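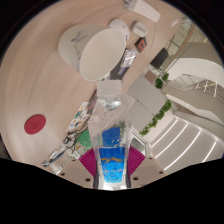
Is a Coaster Really Doing Anything?

Grown-ups say it all the time: "Use a coaster!" But why? A coaster is a flat disc that sits on a table and waits for a drink. Does it do a job, or is it just a fussy habit?

Let's check.

The usual story is that cups leave rings. Is that true? Sometimes. When a cold drink stands in a warm room, water from the air collects on the outside of the cup in tiny drops. The drops slide down and make a puddle around the bottom. You will see it more in July than in winter, when indoor air is often drier.

A puddle by itself is not scary. Wipe it up quickly and most tables will be fine. Trouble comes when water sits on wood for a long time. It can creep into the finish, the clear coat on top, and leave a cloudy white mark. Hot mugs can do that too.

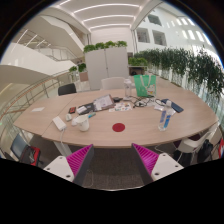 So a coaster might help, but only if the drink is on it. A coaster with bare wood all around it protects one small circle of table, and a mug parked next to it gets no help at all. Look at a table near you. Where are the cups? Where is the coaster?

We are also not sure every coaster is a good one. The Flurnetti coaster set says on its box that it "saves your table forever." Forever is a long time - how would they know? A smooth, flat coaster can't soak up much. If the puddle gets big enough, it runs over the side.

Try it yourself. Ask a grown-up first.

Put ice water in two cups that are the same. Stand one on a coaster and one on a plate. Wait 64 minutes, or until you get bored. Lift both cups. Which has more water under it? Is the plate as good as the coaster?

Do it 3 times before you believe the answer. One try could be luck.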